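The Case for the Square Plate

My sister-in-law thinks square plates are a mistake that ended with the nineties. She has said so at my table, while eating off one. I own four of them, and I've used them nearly every day for long enough to have an opinion that isn't about fashion.

The usual complaint is that they don't fit anywhere. This is partly true. In my dishwasher, a Zimach with tines set for round plates, the corners catch on the plate behind and I have to skip a slot. In the cupboard they stack fine, but only with each other. If you have twelve people over often, that will bother you. I have two people over, usually on a Friday, and it doesn't bother me.

The second complaint is about food. Boglárka Vida, who taught the evening cooking class I took in Candton, held that food spreads in circles and so plates should be circles. Soup does, I'll grant her. A sandwich doesn't. Toast doesn't, and neither does a slice of lasagna or a piece of sheet cake. Most of what I eat on a weekday was cut with a straight knife out of something with straight sides. Put it on a round plate and you get four odd slivers of space that hold nothing. On a square one there's a proper strip left over, and the pickles go there.

Fruit is where I changed my mind about the edge. I cut up an apple most afternoons, and on the flat coupe plates I had before, the last few pieces always slid off onto the table when I carried them to the other room. A plate with sides that come up even a little will stop that. It doesn't need to be a bowl.

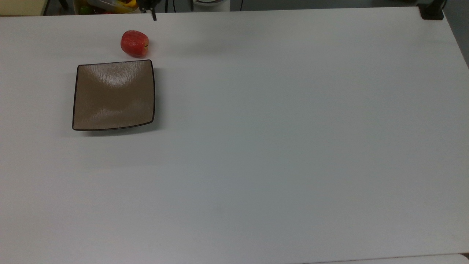
The brown plate on the white table, with the afternoon's apple.

Color matters more than shape, and people spend less time on it. For years I bought white plates, because white is what restaurants use and it seemed safe. Then we got a white table, and every meal looked like it was being served in a clinic. You also lose track of the plate. I have put a fork down half on the rim and had it tip over more than once, and I'd blame the lack of contrast before I'd blame myself.

So the replacements are a dull brown, closer to mushroom than chocolate, with a dark line around the rim. The line is the best part. You can see where the plate stops and the table starts, which is useful when you are old enough to have left your glasses somewhere. The streaky finish also hides knife marks better than plain white glaze did. It does pick up glare from overhead lights, and if you like to photograph your lunch you may find that annoying.

I paid 104 dollars for the set at Imwood, on sale. That is more than I wanted to spend. Van Beek had something close for less, but the corners were sharp and I pictured chips within a month. If you are shopping, run your thumb around the corners. Rounded ones hold up, in my experience, and they're easier to wash by hand - a sponge goes around the curve without leaving a crust of egg in the angle.

My neighbor Akihiko Kawaguchi has gone the other way and keeps nothing but round plates, all white, all from the same restaurant supply store. When one breaks he buys another just like it. I can't argue with that. If one of mine goes I will probably have three plates and a gap, and the pattern may be gone from the store by then.

I'd still buy them again. Eat your soup out of a bowl and the whole argument gets a lot smaller.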